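4. Loading and Feeding Paper Stock

This section covers preparing sheets for the Drernis tabletop creaser, loading the feed tray, and running a first batch. Complete the assembly steps in Section 3 before you begin. The steps are the same for the Semow short-bed version unless a note says otherwise.

4.1 Checking the stock

Creases already in a sheet and uneven edges both affect how the paper travels through the rollers. Check each stack by hand on a flat surface.

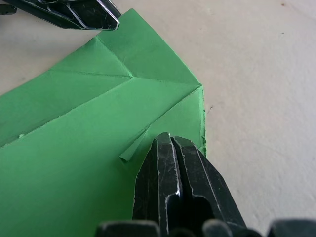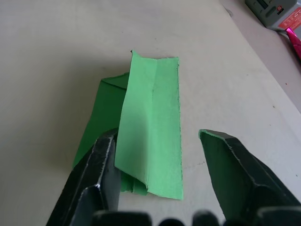 Green paper stock. First: a large sheet with existing crease lines. Second: a narrow strip of lighter green with one lengthwise crease, next to a darker sheet.

1. Fan the stack and remove any sheet with a bent corner or a raised edge.
2. Square the stack against the table. Tap the long side first, then the short side.
3. Find the grain direction. Bend a sheet gently one way, then the other. The direction that bends more easily runs parallel to the grain.
4. Mark the grain direction on the top sheet in pencil.
5. Leave the stack in the same room as the machine overnight.

Note: Colored and white sheets of the same nominal weight can differ in thickness. Set the roller gap again whenever you change color.

CAUTION: Do not feed sheets that have staples, tape or wet glue on them. Damage to the rollers from these materials is not covered by the warranty.

4.2 Setting the roller gap

1. Turn the power switch to OFF and unplug the machine.
2. Open the front cover and hold it up with the support rod.
3. Turn the gap knob counterclockwise until it stops.
4. Place one sheet between the rollers with the grain parallel to the roller shaft.
5. Turn the knob clockwise until you feel light drag when you pull the sheet.
6. Turn the knob 2 more clicks clockwise.
7. Pull the sheet out, lower the support rod and close the cover.

If the sheet tears as you pull it out, the gap is too small. Go back to step 3 – do not force the knob past its stop.

On the Semow version the knob is on the left side panel and turns in the opposite direction.

4.3 Loading the tray

1. Slide both side guides outward.
2. Place the stack in the tray, marked sheet on top. The tray holds up to 50 sheets.
3. Move the side guides in until they touch the stack. The sheets should not bow in the middle.
4. Push the stack forward until the front edge meets the stop plate.
5. Lower the pressure arm.

CAUTION: Keep fingers, sleeves and jewelry away from the pressure arm. It is spring-loaded and drops quickly once the latch is released.

4.4 Running a test sheet

1. Plug in the machine and turn the power switch to ON. The status light blinks, then stays green.
2. Set the speed dial to LOW.
3. Press FEED once. One sheet passes through.
4. Fold the test sheet along the crease and look at the outside of the fold. Cracked fibers mean that the crease is too shallow or the grain runs the wrong way.
5. Adjust the depth dial by one mark and repeat if needed.
6. When the fold is clean, write the depth setting in the table at the back of this manual.

4.5 Clearing a jam

1. Turn the power switch to OFF and unplug the machine.
2. Raise the pressure arm and remove the stack.
3. Open the front cover.
4. Pull the jammed sheet out in the feed direction, using both hands. Pulling it backward can shift the roller gap.
5. Check for scraps under the lower roller.
6. Close the cover and reset the gap as described in 4.2.

4.6 Cleaning interval

Wipe the rollers with a dry, lint-free cloth every 3000 sheets, and after any run of heavily dyed stock. Do not use alcohol or solvent. Replacement feed pads are sold under the Skisar name in packs of 2; see Section 7 for fitting.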